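3.2 Consumo del calefactor en el garaje de Geltarstead

Seguimos el montaje de Visser y Marikar. Calefactor de gas natural colgado del techo, termostato a media altura. Medidas desde marzo, lecturas a mano.
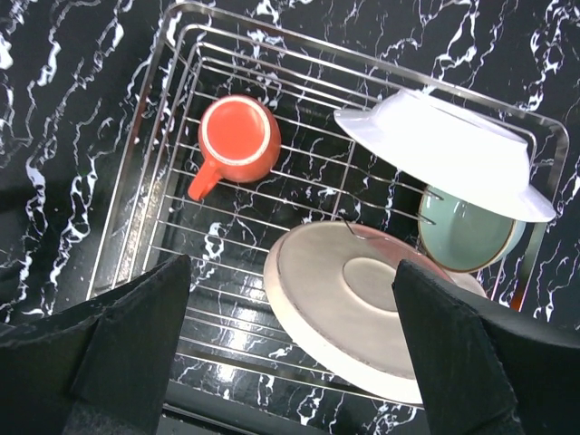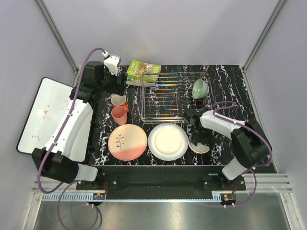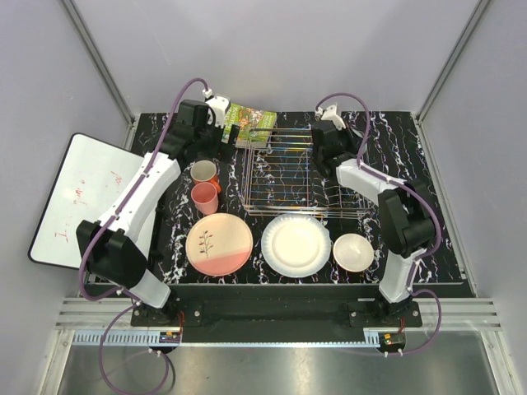 Figura 4. Encimera negra veteada, tres vistas.

Calefacción y ventilación

Con el portón cerrado, 1037 kWh en el periodo. Con portón abierto a ratos, 1445. Diferencia mayor de la esperada, ver tabla 2. El modelo de Greno daba 2228, claramente alto: supone paredes sin aislar y aqui no es el caso. Corregido el coeficiente, el ajuste mejora, sobre todo de noche.

Falta separar las perdidas por el conducto de salida. Le Roux propone un factor fijo, no lo usamos. Quedan 200 lecturas sin revisar del contador de Bostel, se incluirán en el anexo B.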